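Cliva: a household recipe collection

Renata Rivadeneira
2022-02-26
3 comments · 145 shares

Hello, and thank you for stopping by. Cliva is a plain-text collection of home recipes, gathered from family notebooks, the backs of envelopes and one very greasy ring binder that belonged to my aunt. There are 3,928 recipes in all, and you're welcome to cook from them, print them or build something of your own on top.

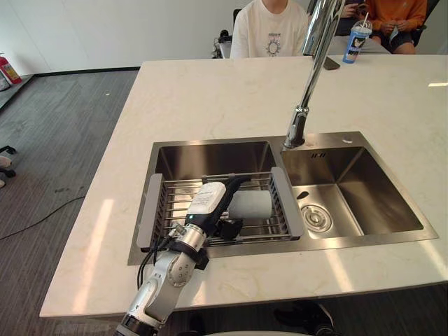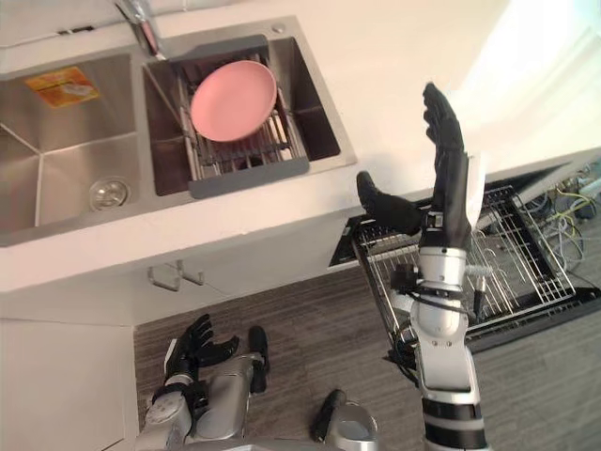
A double sink and a rack for the dishes.

Each recipe lives in its own text file, with the title on the first line, then who it came from, then the ingredients, and after that the method, more or less as it was written down. I've left the old measures alone (a teacup, a walnut of butter, "enough flour") and put a modern guess in square brackets beside them. Please treat the guesses kindly! Laurier Lemieux tested a good many of the cakes and changed my mind about nearly every oven temperature.

Of the whole lot, 3,553 have been checked against the handwriting. The rest are in the folder called unchecked, and they do have some howlers in them, including a soup that asks for a pound of salt.

Languages are mostly English and Spanish, with a little French in the Illano notebook. Olga Insaurralde did the Spanish and kept the spelling of the originals, so you'll meet the same dish under two or three names. Searching by ingredient works far better than searching by title.

If you spot a mistake, send me the file name and the line, and I'll put it right when I next sit down with it. New recipes are welcome too, but do ask whoever wrote them first. The jams and pickles should be sorted by August, if the binder holds together that long.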